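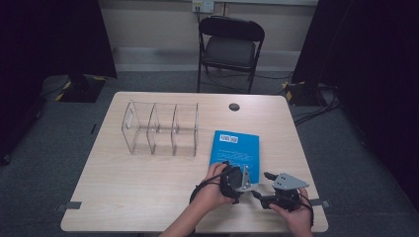
The Books Nobody Asked For Back

The public library in Brakside stopped charging overdue fines in December, and by the end of the winter it had a problem with its return bin. It was too small. Books that had been missing for years came in overnight, in grocery bags and shoe boxes, and one morning the lid wouldn't close.

Tetsuya Shibata runs the circulation desk there. He kept a tally on the back of a calendar page because the software had no way to record what he wanted to know, which was how many of the returned items had already been written off as lost. The final number was 155. The oldest was a guide to home canning that had been checked out before the library had a computer. It still had its card in the pocket.

"I had to make a new record for it so I could check it in," Shibata says. "Then I deleted the record."

Fines are older than most of the buildings that collect them. In a small system like the one that serves Brakside and its larger neighbor, Clandinholm, they were never much money. The rate was a dime a day for most of the time anyone there can remember, later a quarter, with a cap of five dollars per item. After staff hours were counted, Clandinholm figured it was spending more to collect the fines than it took in. There was the postage for notices, and the time at the desk, and the arguments. Shibata thinks the arguments were the largest cost and the hardest one to put in a budget.

What the fines did do was keep people out. A patron who owed more than ten dollars couldn't borrow anything. When the two towns looked at their records before the change, they found 2386 cards blocked for money owed. A large share belonged to people who had been under 18 when the charges were made. A child brings home three picture books, one slides behind a couch, and the card is dead by the time the child can read chapter books. Some of those children now had children.

Not everyone was in favor. Kauko Kinnunen, a retired bookbinder who has used the Clandinholm branch for most of his life, spoke against the change at the public meeting and is still against it. He doesn't think a dime ever hurt anybody. He paid his own fines in coins and regarded them as rent.

"If I keep a thing past the time I said I would, I owe something," he says. "I don't see what is cruel about that."

Kinnunen has a second complaint, and on this one the library has come around to his side. The books that came back were not in good shape. A book that has been in a basement for a decade has often taken on water from the air, then dried, then taken it on again. The pages swell at different rates from the boards. The spine rolls. Some of the returns had mold, and those went straight into sealed bags and out to the trash. Others had been used hard, with pages folded or glue that had given up.

The library used to throw all of that away. Its budget for repair was zero and had been for a long time. The county had once sent its damaged books to a bindery called Rissanen, which picked up a crate at the start of each month and brought it back at the end. Rissanen closed when the contracts dried up, and Kinnunen, who had worked there for most of his career, went home with a nipping press and several boxes of cloth.

He now spends two mornings a week in the Brakside workroom, fixing things. Shibata asked him. Neither of them makes much of the fact that they disagree on the policy that created the work.

The repairs are simple for the most part. A loose hinge can be fixed with a knitting needle and white glue. The needle is rolled in glue, slid down into the gap between the spine and the text block, turned once and pulled out. Then the book is closed with waxed paper inside the cover and left under weight until the next day. Torn pages get a strip of thin Japanese tissue and wheat paste. Kinnunen won't have clear tape in the room. He says half his working life was spent removing it, and that the brown stain it leaves never comes out.
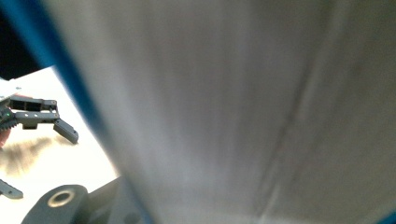

A broken text block is more trouble. On an older sewn book, the pages are folded into sections, and each section is held to its neighbors with thread. If a thread goes, a section will start to slip forward, but it can be sewn back in. Most books made in recent decades aren't sewn. The folds are trimmed off and the pages are held by a layer of glue along the back. When the glue cracks, the book opens flat at the crack, the reader leans on it, and pages start to come out on both sides.

Kinnunen fixes these by fanning. He strips off the old glue, clamps the loose pages, bends the whole stack one way and brushes on a flexible adhesive so a thin line of it gets between each page and the next. Then he bends the stack the other way and does it again. The adhesive he likes is sold under the name Fluritwood, and it was made for furniture veneer. He has been told by younger binders that there are better products. He has a shelf of it and plans to use it up.

It takes him under an hour of handling for an average book, plus drying. No library could pay for that. A new paperback copy of the same title costs less than the labor would at any fair wage, and the library is honest with itself about this. Staff choose what goes to him. Cookbooks and car manuals that have gone out of print get fixed. So do local histories, school yearbooks, and children's books that people ask for by the color of the cover. Last year's thrillers don't.

The canning guide was fixed, although it can't go back on the shelf. Some of the processing times in it are now considered unsafe. It sits in Shibata's office.

Whether dropping fines has changed how people behave is harder to say. The fear was that no one would bring anything back. Both branches still send a notice when an item is late, and when it is very late they bill for the cost of the book and block the card. Bring the book back and the bill is gone. So there is still a consequence, and patrons who hear "no fines" and take it to mean "no due dates" learn about it fairly soon. Shibata says books on long waiting lists come in about 14 days late more often than they used to, and that this is a real cost to whoever is next in line. The library has answered by buying extra copies of the most requested titles.

What he sees more clearly is who comes in. Of the blocked cards, a good number have been used again. He noticed men in particular, in their thirties and forties, who came to the desk ready for a fight or a lecture and had the number they owed memorized. One had moved away, moved back, and driven past the building for years on his way to work. He wanted a book on drywall. He asked twice whether he had to sign anything.

Kinnunen hears these stories in the workroom and doesn't argue with them. He still puts a quarter on the desk when he is late himself. There is no longer a drawer for it. The staff tried giving the coins back, and then they started keeping them in a coffee mug beside the date stamp, and when the mug is full it pays for waxed paper.

The Clandinholm branch plans to start a repair bench of its own in the fall. It has a table and a good lamp. What it lacks is a person who knows the work, so Kinnunen has agreed to teach a class there, on the condition that people bring their own damaged books to learn on and leave the library's alone until he says they are ready. The sign-up sheet filled within a few days. Several of those on it asked whether they could bring a family Bible, and he has said no to all of them. He wants them to start on a dictionary.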